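We use cookies to remember your login and count page views. By continuing you accept this. Manage settings

Do you reset the table to taped marks between tabletop arm episodes, or just eyeball it?

Our lab at Clatden is writing a one-page rule sheet for people who run the tabletop arm. The tasks are play kitchen stuff, moving toy food and a bottle on and off a plate, opening the oven, that kind of thing. We have 1124 episodes so far and three operators who each reset the table their own way. One uses tape marks, one goes from memory, one moves everything on purpose. I need to pick one rule and write it down. Also, should the oven ever move? Ours gets bumped.

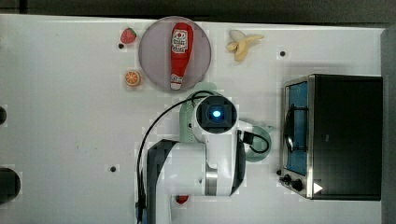

Start of an episode, overhead view. Ketchup on the plate, oven on the right.

I'd like to hear from anyone who already has a written procedure, especially what you do about bumped fixtures and where people's hands are allowed to be during a reset.

3 answers

Split the objects into two groups and write a rule for each. Fixtures (oven, plate if the task depends on it) get a marked position and are checked before every episode. Loose items (fruit, bottle) get moved every time, from a printed list of start positions, so the operator doesn't choose. People who choose end up with the same four spots.

For the oven, bolt it if your table has holes you can use. If you can't, mark two corners and put it back when it shifts. Log the shift. We lost 392 episodes at Pramier when an oven crept toward the arm and there was no note of when it began.

Hands: arm stopped and the operator's other hand off the controls before anyone reaches in. Put that as line one of the sheet. One person does both jobs or two people say it out loud.

Eyeball it. The variation is good for training. We did 3656 that way and it was fine.

Agree with the first answer about the printed list. Two things to add. Save a picture of the table before each episode and compare it with the list, it takes a few seconds. And decide now what counts as a bad start, for example an item underneath the arm where the overhead camera only gets a bit of it. Ours says redo the reset. Whatever you pick, put a version number on the sheet and write that number in the episode log.

Comments (4)

"It was fine" compared to what? Did you ever hold out a set of fixed positions?

No, didn't have time.

We use the Ehlers checklist and it has the hands rule on line one too. Says nothing about fixtures.

Does the tape mess up the overhead view? We went to pencil marks at Elico and they rub off by May.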